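Filed under: Days Out > Museums, Labs & Open Days

Is the Mukover robotics open day worth it with two kids?

We're thinking of the June one. My son is nine and expects lasers. It's a long drive to Tullent and I'd like to know what we'd be looking at before I promise anybody anything.

Nishad_27

Went in March. No lasers. What you get is an arm at a white table with kitchen stuff on it, and a very patient young man explaining grip force to a crowd that mostly came for the parking. Mine watched for 16 minutes, which is a household record. They also put the gripper's own view up on a screen, and you can download stills afterward:

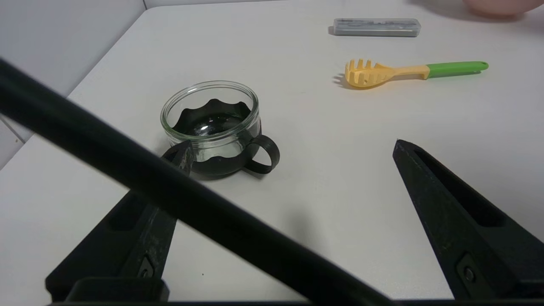
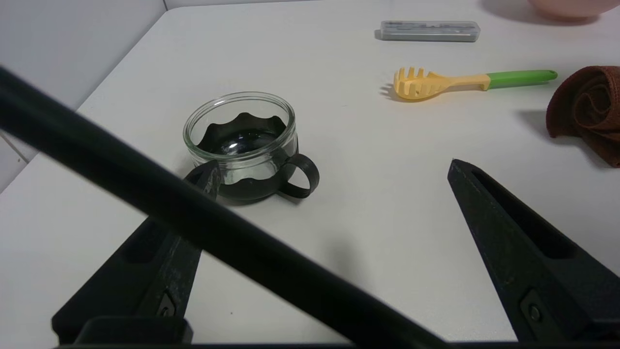 Glass cup in its black holder, pasta server behind.

Get there early, the line for the demo goes past the restrooms and back. The talk upstairs is for grownups who like charts. Skip it unless you need to sit down. The cafe sells one kind of sandwich, and I wouldn't call it a demonstration of anything.

kultmont

depends on the kid. free though

postbox3831

I think you have to book now? Check before you drive.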